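# Itetti Tabletop Push Cell

**Product page and conditions of use**
Revised 25 March 2024

The Itetti Tabletop Push Cell is a bench-mounted work area for contact tasks with small, light objects. It is supplied to teaching laboratories, test houses and development groups that need a repeatable surface on which an arm may push, slide and sort parts under known conditions. The cell is sold without an arm. Purchasers are responsible for the arm, its controller and the risk assessment of the complete installation.

## What is supplied

| Item | Order code |
|---|---|
| Perforated base table, blue | IT-400 |
| Maple work board | IT-410 |
| Push rod, dark gray, rounded tip | IT-132 |
| Printed position marker, square | IT-360 |
| Shape block set, plastic, four colors | Ronano series |

Block sets are made for Itetti by Ronano and may be ordered separately. Mixed sets from different production runs should not be used in the same test, as the surface finish of the blocks can vary.

## Placing the work

The board lies flat on the base table and must not overhang it on any side. Blocks are placed by hand with the arm stopped and the guard switch open. They may touch one another, and for sorting tasks a mixed start with some blocks in contact is preferred. A clear area should be left on the operator's side of the board so that parts can be pushed toward it without leaving the surface.
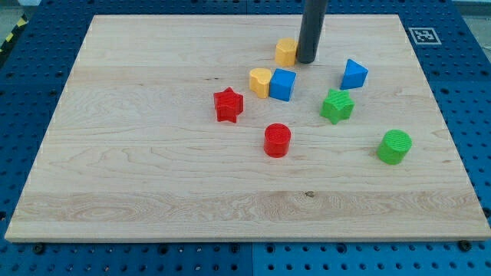

*Push rod over the maple board with shape blocks set out. Position marker on the base table, upper right.*

The position marker is fixed to the base table and never to the board. It must stay flat, clean and fully visible to the overhead camera. If the marker is moved for any reason, the cell is to be calibrated again before the arm is powered.

## Rules for operation

1. The rod is lowered at reduced speed. It must stop above the board surface and may not be pressed into the wood.
2. Hands stay off the table while the arm is enabled. Blocks that fall or jam are left where they are until the arm has been stopped.
3. Only the rounded tip supplied may be fitted. Sharpened, cut or home-made tips void the warranty.
4. Screws in the base table are checked for tightness at the start of each working day.
5. Floor marking is to be kept in place and renewed when worn. Visitors remain outside it.
6. Every change to the rod, board or marker is entered in the cell log with the name of the person who made it.

Local law and the standards that apply to the arm take priority over this page wherever the two differ.

## Care

The board may be wiped with a dry cloth. Oil, wax and polish change how the blocks slide and are not permitted. Knots and swirls in the grain are natural to maple and are not accepted as grounds for return. Boards with cracks, raised fibers or dents from the rod should be replaced.

## Ordering and support

The cell is distributed by Žukauskas and may be viewed by appointment at the Uketgate showroom. Operator training is next offered in September. Technical questions, including requests for the blank cell log, should be addressed to Jessie Mowat, Product Safety, Itetti.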